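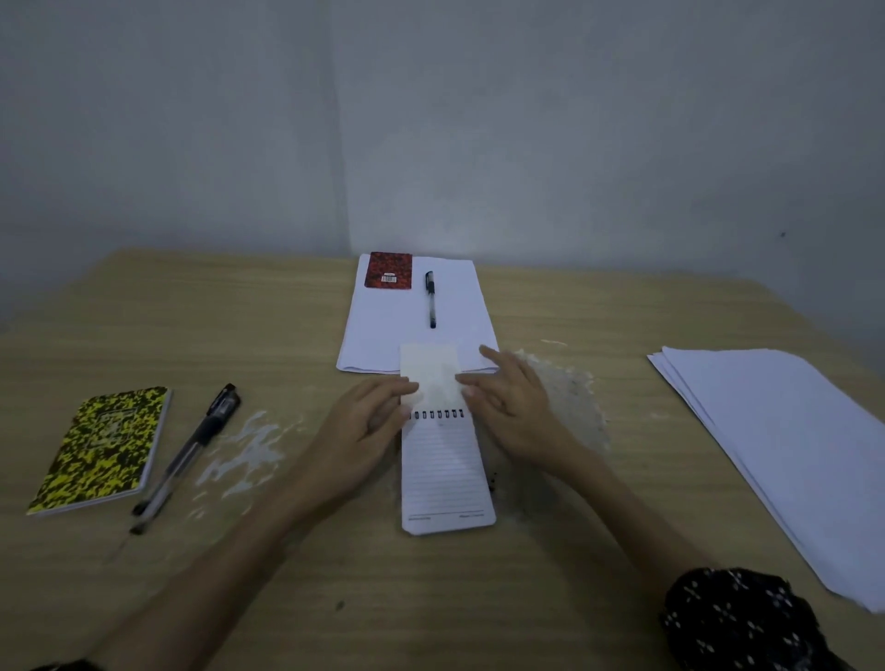
9/30/23

Sat, pool free till noon. Touchpad timing checks ahead of the Kestthorpe meet.

Lanes 2 and 7 first. Etomura pads on both, old Kazemi start unit. Lane 2 fine on hand presses, top corners and middle. Lane 7 missed light touches low on the left side, same as in January. Swapped the cable, still misses. Swapped the pad for the spare, good. So it's the pad. Tagged it, do NOT put it back on the rack.

Had the swimmers do 400 free with pads and two watches per lane. Pad vs watch close enough on everything except one finish in lane 4, soft touch, pad caught the second hand. Thats a coaching problem as much as ours. Backstroke finishes still to do.

Start unit: horn ok, strobe ok. Speaker under block 5 is weak. Cleaned the connector, a bit better. Want to listen again with the bleachers full.

Splits file. Export to Kiritlow dropped the 300 split on every 400, all lanes. The console had it, the printout had it, the file didn't. Looks like the event template is set for 200s and somebody stretched it. Rebuilt template from blank, ran a dummy heat, all splits there. Saved as event 3035, use that one and delete the old.

Still open:
backstroke finishes, all lanes
new pad for 7, ask Etomura about waranty
longer cable for the far end turn pads, current one is pulled tight over the gutter
relay takeoff readings, didn't get to them, ran out of pool time

Console battery at half when I packed up. Charge before Kestthorpe.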